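Okay, I promised a few of you the full story of the phone case job and why I went quiet for a week, so get a drink and settle in. It's going to take several posts, because I have never told a short story in my life. 1/

Quick background for the new folks (hi, and welcome!). I work with Mayuree Kaewsai in a two-person shop, and we've been teaching an arm to put phones into silicone cases for a small refurbisher called Kistex. Pick up a phone, pick up a case, line up the camera hole, press it in, set it aside. People do it in five seconds while talking about lunch. 2/

The fault first showed up as something so mild that I'm embarrassed by how long I let it go. Every so often the arm would close on a phone, lift, and then sort of sag. The fingers stayed shut, the log said grip OK, and the phone would slide a little way down between them. We called it "the droop" and carried on, like fools. 3/

Then one afternoon the droop happened while the arm was already pushing down. The phone turned in the fingers, the corner caught the edge of the case, and the arm, which believed everything was going beautifully, kept pressing. There's a noise a phone makes when it's being bent over a table edge. I don't recommend it. 4/

Mayuree hit the stop. She was across the room and I was sitting right next to the button, so you can draw your own conclusions about my reflexes. The phone was cracked straight across and the glass went farther than I would ever have guessed. She found a sliver in the cuff of her sweater that evening. No cuts, thank goodness, but that was the moment it quit being a funny little fault for both of us. 5/

We shut the whole thing down for the night and I went home and ate cereal for dinner and felt terrible. Next morning we pulled every log we had. 3455 grasps since the last time we'd changed anything on the fingers, and 673 of them had the droop somewhere in them. Six hundred and seventy-three! I'd have told you it was a couple dozen, and I'd have said it with a straight face. 6/

My first theory was the cases. Silicone is grabby stuff, it drags on the table and on other silicone, and when two of them are lying across each other the arm can end up pulling on both. I was very fond of this theory. I spent a day and a half on it, and Mayuree was kind enough to let me. 7/

My second theory was the camera. The clear cases are miserable to see against wood, and a dark phone lying on another dark phone is one big dark shape as far as our software is concerned. Those are real problems and they're still on the list. They explain a bad pick, though. They don't explain a good pick that goes soft two seconds later. 8/

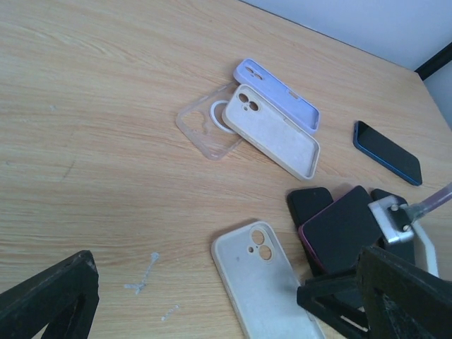 9/ WHAT IT REALLY WAS

Mostly heat, and a setting I put in myself last August and then forgot about completely. The finger motor has a limit that backs the force off when it warms up, so it won't cook itself. Very sensible. Except that when it backs off, it never tells the arm. The fingers haven't moved, so the position still looks right, so the log cheerfully writes down grip OK and on we go.

10/ I only got there thanks to Osian Prosser, who builds packing machines at Pakell and has been patient with me for years. I sent him a long, rambling message with all my silicone thoughts in it. He wrote back one line: "What's the motor temperature when it happens?" Reader, I was not logging the motor temperature.

11/ So we logged it. The first stretch of the morning was clean as a whistle, then the motor got warm, and there came the droops, one after another. We let it cool through a long lunch and they went away. I have seldom been so happy to feel so silly.

12/ WHAT WE CHANGED

The arm now gets told when the force drops, and if it drops during a lift or a press, everything stops where it is. Pressing has its own force limit too, much lower than before. A phone going in crooked should make the arm give up early and ask for help, and now it does. It gives up a bit too easily, if you want my opinion, but Mayuree has outvoted me on that one (her vote counts double since the sweater).

13/ We also put a clear shield between the table and the chairs, and safety glasses are on whenever the arm is powered. No exceptions for "I'm only looking for a second," a sentence I have said out loud more times than I'd like to admit. The stop button moved to where either of us can reach it without getting up.

14/ And we stopped pressing phones with any damage to the glass. A tiny chip at a corner is all it takes for a bend to turn into a crack, and we'd been using whatever tired old handsets came in the box. They get a good look under the lamp now before they go anywhere near the fingers.

15/ Where we are today: 1173 grasps on the new settings, two stops for low force, both of them correct, no broken glass. Kistex has been lovely about the delay. We told them the whole thing, including the part where it was my own setting, and they asked for a copy of the temperature chart, so I had to go back and label the axes.

16/ Still open: the motor gets warm faster than it ought to, and I'd like to know why. Osian suspects the fingers are squeezing much harder than a phone needs, all day long, for no good reason. He's probably right. I'm going to try stepping the force down a little each day this week and see where things begin to slip, over a folded towel this time.

17/ If you run a gripper with some kind of heat limit on it, please go and check whether it tells anybody when it kicks in. It took me ten minutes once I knew where to look. And if you've met the droop in some other form, I'd love to hear about it. My replies are open and Mayuree reads them out to me while I sweep.

More from this author
The clear case problem, part 2
Thread: moving the shop in one very small van
Our Zirema power supply hums and I've grown fond of it
Sukprasert bearings, a love letter
Why I label both ends of every cable now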